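Search reviews
Enter product or brand
Go

Vedora mixed tableware set – review

Bought these for the lunch table at work after the last of the old crockery chipped. Bit of everything in the set, plates and bowls, no two colours quite the same. Had them 6 weeks now so time for a quick writeup.

Colours first. Soft, a bit washed out, nicer than I expected from the website. The big plate is my favourite, sort of a lavender. The greens go well together. Blue bowl is the odd one out and of course it's the one everybody grabs.

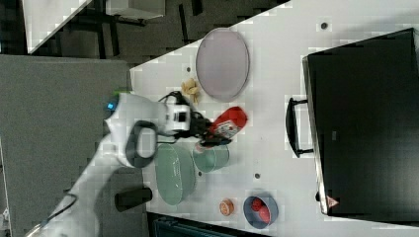
Size is good. Big plate takes a proper sandwich and chips with room for sauce. Bowls are fine for fruit or cherry tomatoes, too small for a decent serve of pasta. Geum-ok Sun brings soup most Mondays and she's gone back to her own bowl from home – says the green one is too shallow. Fair enough.

Washing up is easy. Tomato sauce comes off with a wipe if you get to it the same arvo, left overnight it needs a soak. They dont stack well though, the oval pieces slide about on top of the round ones and take up half the shelf.

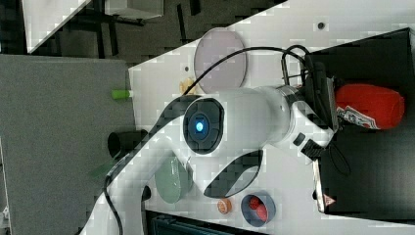 Oval bowl in sage green, big round plate, navy bowl with the white rim.

Price was 20 dollars on special. The Pirell set I looked at was dearer and came in white only, so no regrets. Delivery slow, 18 days, and the box turned up a bit squashed but nothing broken.

Would I buy again – yep, at that price. Not if you've got a small cupbord. Wish they sold the green bowls seperately, I'd get 6 more.

4 stars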